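Rorketti Sleep and Bedding Study – Call for Participants

Reference: Pruitt Program, Stage 2
Posted: 23 August 2020
Location: Triraren and surrounding districts
Contact: Beverley Heywood, Study Coordinator

Overview

Rorketti is seeking adults to take part in a home-based study of bedding, bedroom temperature and sleep. The study compares two bedding arrangements over consecutive periods in the participant's own bedroom. No overnight stay at a laboratory is required.

The study forms the second stage of the Pruitt Program, which looks at how ordinary household bedding behaves in ordinary bedrooms. Stage 1 was carried out on the bench at our Plililside workshop and dealt with heat loss and moisture transfer through layered fabrics. Stage 2 repeats selected measurements with people in the bed. The principal investigator is Thaddeus Ambrose.

We have places for 60 participants.

Who can take part

You may apply if you:

are aged 18 or over
sleep alone in the same bed on most nights
live within the Triraren study area and do not plan to move before the end of December
use a mattress that sits on a base, slats or a bed frame
can read and complete a short written diary in English each morning
have a washing machine at home, or regular access to one

You cannot take part if you:

work rotating or permanent night shifts
have been diagnosed with a sleep disorder that is currently under treatment
use a waterbed, an air mattress or a hammock as your main bed
use an electric blanket or heated mattress pad and are unwilling to leave it off during the study
share the bed with a pet and are unwilling to change this during the study
have a known skin reaction to wool or cotton

Applicants who are unsure whether a condition or medicine rules them out should say so on the form. The coordinator will follow up by telephone. Please do not stop or change any medicine in order to qualify.

What is involved

Participation is divided into two periods separated by a short break. In one period you will use a cotton underlay supplied by us. In the other you will use a wool underlay, also supplied. The order is decided by random draw and cannot be changed on request.

Before the first period, a member of the study team will visit your home to record the dimensions of the bedroom, the position of windows and heating outlets, and the type of mattress in use. The bed must be stripped for this visit. Remove the fitted sheet, any mattress protector and any existing underlay or topper, and leave pillows and blankets in another room. Mattress thickness is measured at the corners and at the centre, with no weight on the surface. 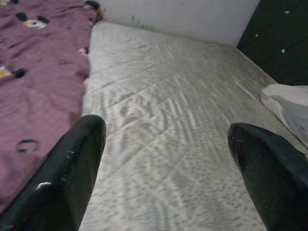
Mattress with quilted cover, no sheet, blanket along the left side.

Mattress covers are classed by construction (quilted, knitted, woven or other) and, where the label can be found, by fibre content. If the label has been removed or cannot be read, the entry is left blank. You are not expected to supply a receipt or proof of age for the mattress. An older mattress is acceptable provided it has no broken springs and no sagging deep enough to shift the position of the sensors.

Two small battery-powered sensors will then be fitted. One is placed under the underlay at chest height and the other is fixed to the bedroom wall, away from direct sun and draughts. Both record temperature and relative humidity. Neither records sound, pictures or movement. The sensors do not connect to your home internet service, and readings are copied from them when they are collected.

During each period you will be asked to:

use the supplied underlay and fitted sheet every night
keep to your usual quilt or blankets, noting any change in the diary
complete the diary within an hour of getting up
wash the supplied sheet once a week at the temperature printed on the instruction card
avoid moving the bed
report any fault, spill or damage to the coordinator

You may open windows and use heating or cooling as you normally would. These actions are recorded in the diary and are part of what is being measured. Do not try to hold the room at a steady temperature on our account.

The diary asks for the time you went to bed, the time you got up, the number of times you recall waking, and a rating of how warm or cool you felt. There is a space for comments. A missed morning should be left blank – please do not fill it in later from memory.

Clothing worn to bed

Participants should wear similar nightwear throughout both periods. Cotton pyjamas, a T-shirt and shorts, or no nightwear are all acceptable. Change of nightwear within a period should be written in the diary. Fleece nightwear is excluded, as Stage 1 results showed that it masked the difference between the two underlays.

Risks and discomfort

The risks of taking part are low. Some people may find one of the underlays too warm or may notice a faint wool odour during the first nights. If you develop a rash, itching or any breathing difficulty, remove the underlay and contact the coordinator. Medical advice should be sought in the usual way. Withdrawal for health reasons does not affect payment for the nights already completed.

Payment

Participants are paid for each completed period, with a further amount on return of the sensors. Rates are set out in the information sheet sent to eligible applicants. Payment is by bank transfer. The supplied sheet may be kept at the end of the study. Underlays must be returned for laboratory testing and should not be washed beforehand unless the coordinator asks you to do so.

Payment may count as income for some government benefits. Applicants should check their own position before accepting a place.

Privacy and use of data

Names and addresses are stored separately from sensor readings and diary entries. Each participant is given a study number, and only that number appears on the diary. Results will be published in grouped form. Photographs taken during the home visit are limited to the mattress, the bed base and the sensor positions. You may decline photographs without giving up your place.

You may withdraw at any time and need not give a reason. Readings collected up to the date of withdrawal will be kept unless you ask in writing for them to be deleted. Deletion is not possible once the grouped analysis has started.

Home visits

Visits are made by a team of two, both carrying Rorketti identification. The team will wear masks, will clean their hands on arrival and will ask that other members of the household remain in another room while measurements are made. A visit will be rebooked without penalty if anyone in the home is unwell. Clear access is needed to both long sides of the bed where the room allows. If one side stands against a wall, the team will work from the other side and note the arrangement.

Parking details, stairs and any access restrictions should be listed on the form. The team cannot lift or turn heavy mattresses, and participants are not asked to do so.

How to apply

Request an application form from Beverley Heywood at the Rorketti office in Triraren, in person or by post. Forms may also be collected from the front counter of the Plililside workshop during opening hours. Complete all sections, including the sketch of the bedroom, which need not be to scale. Mark the bed, the door, the windows and any heater or air conditioner.

Applications are assessed in the order received. Eligible applicants will be sent the information sheet and consent form, and a home visit will be booked once the signed consent form has been returned. Applicants who meet the conditions after all places are filled will be put on a reserve list, unless they ask to be left off it.

Questions about the design of the study may be addressed in writing to Thaddeus Ambrose at the same office. Questions about eligibility, visits or payment should go to the coordinator.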